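Ground lease

A ground lease is a long agreement in which the owner of a piece of land lets another party use it and put up a building on it. The tenant pays rent for the land only. During the term the tenant normally owns the building, or has rights very close to ownership, and when the term ends the building passes to the landowner unless the contract says something different.

Ground leases are common in commercial property, for example under shopping centers, hotels, warehouses and office blocks. They are also used for housing in some countries, where the buyer of an apartment may hold only a share in a lease and not in the soil under it.

Term and rent

The term must be long enough for the tenant to recover the cost of building. Terms of up to 100 years are well known, and many leases include an option to extend. A lender who finances the building will usually ask that the lease runs for many years after the loan is paid back.

Rent may be fixed for the whole term, but this is now unusual. More often it is raised in steps, or follows a price index, or is set again from time to time after a new valuation of the land. The last method causes the most disputes, as the parties often do not agree if the land should be valued as empty or with its present use.

Condition of the site

The landowner often gives the site in its present state and makes no promise about the soil, the drainage or the access. The tenant is therefore expected to make its own survey before signing. Risk of flood is a frequent subject of negotiation, and a lease may say that rent is reduced while the site cannot be reached by road. 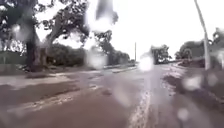
Brown floodwater covering a wide road.

When the lease is silent on this question, the tenant generally continues to pay the full rent. Insurance for the building is almost always a duty of the tenant, and the landowner is named in the policy as an interested party.

The Flemholm lease

A lease often used in teaching is the one for the Brollport trading estate, on the edge of Flemholm. The land belonged to the Hunt estate, which did not want to sell it but needed a regular income. It was let to the developer Standance for a term of 100 years, with two options to extend. Standance divided the land into 23 plots and gave a sublease on each of them.

The rent was reviewed every third year. At the first review the parties could not agree whether the roads built by the tenant should be counted in the value of the land. An arbitrator decided that they should not - the roads were improvements paid by the tenant, and the owner would receive them only at the end of the term. Later leases from the same estate have a separate clause on this point.

Roads and common areas

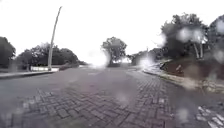

Maintenance of private roads inside a leased site is normally paid by the tenant, who collects the money again from its subtenants through a service charge. The lease should describe the standard of repair in words which can be tested. "Good condition" is considered weak, and it is better to name the surface and the method of repair. For a road of brick pavers laid in an interlocking pattern, like the one shown in this section, the clause may require that broken pieces are replaced with pieces of the same size and color, and that the joints are filled again after any work on pipes or cables. Without such words a tenant can patch the road with asphalt and still claim that the duty is fulfilled.

Where a road also serves neighboring land, a right of way should be registered. If this is not done, a later buyer of the land may not be bound by it.

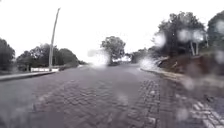

End of the term

When the lease ends, the building and the other improvements usually go to the landowner without payment. Some leases give the tenant a compensation based on the remaining value, and others require that the building is removed and the land given back clear. In the last years of a term the tenant has little reason to invest, and the quality of the building often falls. To avoid this, the parties may agree on a new lease long before the old one expires.

See also

Leasehold estate
Rent review
Right of way
Service charge
Sublease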